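**Ticket: print ghosting and banding on meeting room portraits (Pumorura building, upper floor)**
Status: open, nearly there!
Priority: medium

**Reported**

Seven of the 15 portraits for the Pumorura meeting rooms came off the printer with a faint double edge on the right side of every face. You see it most on the jawlines and in the lettering under each name. The other eight look gorgeous, really gorgeous, and the reds are the best we've had out of this machine.

Artwork files are layered, exported flat at full size. Paper is the Trevari cotton rag, same roll for all of them.

**Tried so far**

- Re-exported one bad portrait from the layered file. Same ghost, same spot.
- Printed a good portrait and a bad one back to back. Good stayed good, bad stayed bad. So the head alignment is probably fine, and I was so ready to blame it.
- Ran the nozzle check anyway. Two gaps in light cyan, cleared after one cleaning cycle.
- Swapped the print queue from the Purba driver to the plain one. No change in ghosting, but the job spooled much faster, so I'm leaving it that way.

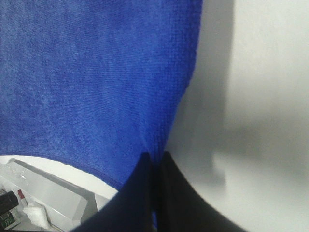 **Update, 3:40 pm**

Found something! All seven bad files were built from the older template, the one with the halftone layer set to multiply. In that template the halftone sits 9 pixels to the right of the line work. On screen at fit-to-window you can't see it at all. Zoom in to full size and there it is, a neat little shadow down every cheek.

Nudged the layer back on one file, exported, printed a strip across the eyes and mouth. Crisp! I walked it over to the window and back twice just to enjoy it.

**Still open: banding**

This one is separate. Pale horizontal lines in the flat background color, over an inch apart, on the teal and mustard portraits only. The nozzle cleaning helped the teal. Mustard still shows it if you stand close.

Next steps:

1. Redo paper feed calibration with the rag loaded. Last one was done on the satin stock.
2. Print the mustard background as a plain block, slow pass, one direction.
3. If it's still there, add a touch of grain to the background layer — the artist is happy with this and even likes it better.

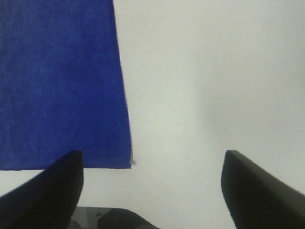 **Update, 5:15 pm**

Feed calibration done and the setting moved by quite a lot, which is a good sign. Mustard block on slow pass is clean from edge to edge. I'm going to run one full portrait overnight before calling it fixed.

Template is corrected and saved on the shared drive under the Clenik job folder. Please don't copy from the older one! I've renamed it so it sorts to the bottom.

Reprints needed: the seven ghosted ones, plus the mustard portrait from the good batch. Framing can start on the rest. Leaving this ticket open until the overnight print is dry and checked under the room lights.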